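# The Town That Measured Its Mood

Nolmont wants to be happier by next year, and it has bought a number to prove it. 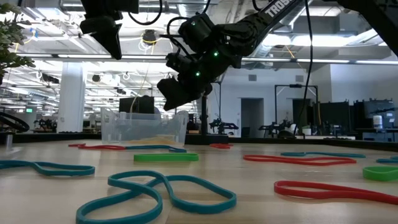 It's a thermometer with no bulb, one reader wrote to us after we first mentioned the scheme in March, and I have yet to hear a better description from the people running it. The reader went on to ask what the town plans to do on the morning the number goes down. I put the same question to town hall and got back a link to a brochure.

The brochure is 23 pages long and very nicely printed. It explains that Nolmont has adopted the Stastusness score, a well-being index sold by a consulting company called Plendine. Residents fill in a survey. The survey becomes a number. The number goes on the town website, on a banner outside the library, and at the bottom of council emails, where it sits under the phone number for missed trash pickup.

I've lived near Nolmont for most of my adult life, and I have nothing against people there being happy. I'd like to see the bus run past seven. I'd like the pool to open before the middle of July. I suspect either one would do more for the general mood than a banner, but the survey doesn't ask about the bus or the pool. It asks whether you feel "anchored" and whether your week has "had a shape."

## Who filled it in

The first round drew 1,153 responses. Plendine calls this "a strong community voice." It may be. The brochure doesn't say how many surveys went out, or how many of the answers came through the link in the school newsletter, which reached parents and hardly anyone else. The paper version could be picked up at town hall during office hours. If you work during office hours, or have trouble with the front steps, your week went unrecorded.

I asked for the breakdown by age and neighborhood. Plendine told me by email that the method behind the score is proprietary and that releasing "partial views" could mislead the public. I wrote back to say I'd be happy with the full view. That exchange seems to be over.

There's a longer history to this than the brochure lets on. Towns have been asking residents how they feel for decades, and some of those surveys have been useful, mostly the dull ones. Ask people whether they can get to a doctor, whether they've skipped a bill, whether there's someone they could call at two in the morning. Those answers point at something you can fix. Boil everything down to one figure and the pointing stops. A score of 68 could be a town where most people are doing fine, or one where half are thrilled and the rest can't sleep.

Nolmont's score, for the record, is 68. I can't tell you out of what. I assumed 100, and so did the woman at the library desk, but the brochure only says that the scale is "open at the top."

## The good part

I went to one of the public sessions expecting to be annoyed, and for a while I wasn't. It was held in the back room at Feng, the noodle place on the corner by the old bank, and the room was full. People talked about rent. A man in a paint-covered sweatshirt said he'd lived on his block for years and knew the dogs better than the owners, and there was a lot of nodding. An older couple wanted benches. Someone else wanted the benches gone from outside her window. It was the most useful hour I've spent on local politics in a long time, and it was run by two very patient facilitators who wrote everything down on big sheets of paper.

What happened to the sheets is harder to say. Benches don't appear in the brochure. Neither does rent. There is a page on "themes of belonging," with a photo of a lake that isn't in Nolmont.

Supporters on the council make a fair point, and I'll give it to them: without the score there would have been no session, and without the session those people would have stayed home. Fine. But a room, some noodles and a pile of big paper don't need a license fee. The town paid Plendine $2,851 for the first stage, a small sum as these things go, and there are 3 stages in the contract. The price of the other two depends on "scope."

The second survey opens in August 2026. I've seen a draft. The question about whether your week had a shape is still in it, and there's a new one asking if you've noticed the banner.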